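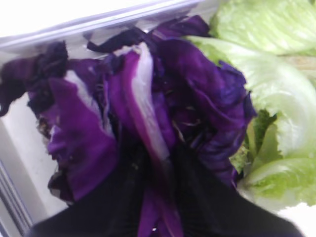

Photo: Skenwood Robotics Club / wrist cam

So it's June, school is officially over, and I am still spending my Tuesday evenings with salad. I know I promised you all a post on the garden. It's coming! But the robot club has taken over my life and I have things to say about cabbage.

Quick catch-up for anyone new. I help out with the robotics club at Skenwood, and this year's group picked food sorting as their summer project. The idea came from Ida Schmieder, who works weekends at a deli counter and is very tired of making up salad boxes. She wanted an arm that could take a portion of leaves out of one tub and put it in another. How hard could it be, right? (I said those words out loud. The kids have them written on the whiteboard now, with my name.)

We started back in the winter with wooden blocks, then tennis balls, then plastic fruit, and every one of those went pretty well. A block stays a block. You tell the fingers to close to a certain width and off you go. Then we moved on to real leaves and everything we had learned was worth about as much as a wet napkin. Leaves fold. They slide. You reach for one and three come along, or you get a little torn corner and the rest stays put.

Purple cabbage has become our favorite test, mostly thanks to Konrad. He noticed that it's stiff enough to grab by the rib but crinkly enough to hang on to everything next to it, so if you can pick up cabbage without dragging the lettuce along you're doing great. It also shows up nicely next to the green, and that makes life a lot easier for the vision part. Our color code is not clever. It looks for purple, finds the biggest blob of it, and goes for the middle.

The trouble is that the middle of the blob is usually where several leaves meet, so the fingers go down right into the crumple. You get a nice firm pinch on one strip and the arm starts to lift, and then we all hold our breath. Sometimes you get one leaf. Sometimes you get a bouquet. Marlene keeps the log, and as of last week we were up to 405 tries, with her own private scoring system that includes the category "technically yes."

What has helped the most so far:

Going in slower. We cut the approach speed by 40 percent and the leaves stopped getting shoved up against the side of the tub so much.

Fewer leaves at a time. I wanted a full tub, I was overruled, they were right.

Closing in two steps. The fingers close most of the way, wait a beat, and then squeeze the rest. This was Konrad's idea and he is being unbearable about it.

What has not helped: me, trying to fluff the salad between runs. Apparently I fluff it differently every time and "ruin the data." Fine! I have been moved to snack duty, which suits me.

There's a big argument going on right now over whether to stay with the hard black fingers or print soft ones. Marlene says soft, all the way. Ida says if we change the fingers now we throw out most of what's in the log and start over, and the demo night is in July. I can see both sides, and I also remember how long the last set of printed parts took. We'll probably vote on it. My guess is the hard fingers stay until after demo night and then Marlene gets her way.

And yes, we buy the cheap bags, and yes, the leaves get used for a few sessions before they're retired. They look pretty sad around the edges by then. Please don't write to me about food waste, it all goes to my neighbor's chickens, and they have never been happier.

Next week we try picking out just the lettuce and leaving the purple alone. Ida thinks it'll be easier and I think it will be much, much worse, so there's a box of donuts riding on it. I'll let you know who's buying. If any of you have worked with floppy stuff (fabric, dough, anything), leave me a comment, I'd love to hear how you got it to let go. Ours likes to stick to the fingers on the way out, and shaking the arm is a lot of fun but it does get cabbage on the ceiling.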